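Lo que he aprendido llevando un audífono de conducción ósea

Llevo desde noviembre con el procesador puesto y varias personas me han escrito preguntando cómo va, así que lo cuento todo junto y luego remito a esta entrada.

Tengo una pérdida de transmisión en el oído derecho. El nervio funciona, pero el sonido no llega bien porque el oído medio quedó dañado después de dos operaciones. Un audífono corriente me servía de poco: el molde me cerraba el conducto, supuraba y acababa dejándolo en el cajón. El otorrino, el doctor Hamidreza Jalali, me propuso un implante en el hueso, detrás de la oreja. Es un tornillo corto de titanio que se fija al cráneo. El procesador va por fuera y transmite la vibración directamente al oído interno.

Antes de operarme estuve 30 días con una diadema de prueba. Aprieta bastante y deja marca, pero permite hacerse una idea. Con ella puesta oí el intermitente del coche, que llevaba años sin oír por ese lado. Con eso me decidí.

La operación fue un miércoles a primera hora, con anestesia local y sedación. Noté presión y un zumbido, dolor no. A mediodía estaba en casa con un vendaje bastante aparatoso. La primera semana dormí del lado izquierdo y me lavé el pelo como pude. La herida tiró un poco al quitar los puntos y después nada.
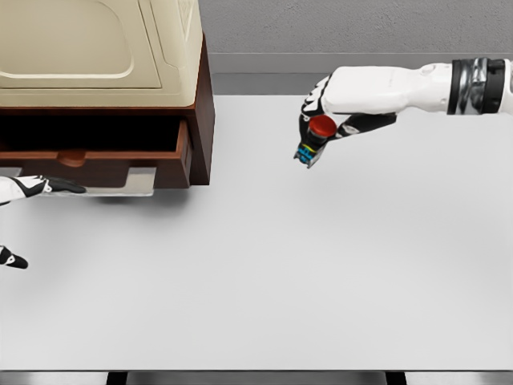
Lo más largo es la espera. El hueso tiene que unirse al titanio antes de cargarle el peso del procesador, y en mi caso fueron tres meses. Me midieron la estabilidad en dos revisiones. Touran Rezaei, la audioprotesista, me enseñó los valores y me explicó que lo que importa es que no bajen de una visita a otra. Los míos bajaron un punto y luego subieron, lo que según ella es frecuente.

El procesador es un Skultia, el modelo pequeño. La pila me dura cinco días si no uso mucho el Bluetooth. El primer día todo sonaba metálico, sobre todo los platos y las bolsas de plástico. Rezaei le quitó ganancia a los agudos y me la fue devolviendo en tres citas. Ahora ya no lo noto.

Cosas prácticas, por si a alguien le sirven:

El pilar se limpia todos los días con un cepillo blando y agua con jabón neutro. Me salté una semana en vacaciones y se me irritó la piel. Se pasó con una pomada que me recetaron.

El viento se oye mucho. En bicicleta lo apago.

Con casco hay que probar. El mío rozaba y he tenido que cambiarlo por otro más ancho.

En restaurantes sigo oyendo regular. He mejorado, pero si hay música me siento con la pared detrás.

En cuanto al dinero, la cirugía y el procesador los cubrió la sanidad pública. De mi bolsillo han salido unos 400 euros entre el micrófono inalámbrico, las pilas y un cordón de seguridad que recomiendo comprar desde el primer día. A mí se me cayó el procesador en el andén y tuve suerte.

Me queda la revisión anual. Quiero preguntar por el sistema con imán, que no atraviesa la piel, aunque Jalali ya me adelantó que transmite algo menos de sonido y que no ve motivo para cambiar si este va bien. Cuando tenga la audiometría nueva la subo junto a la anterior.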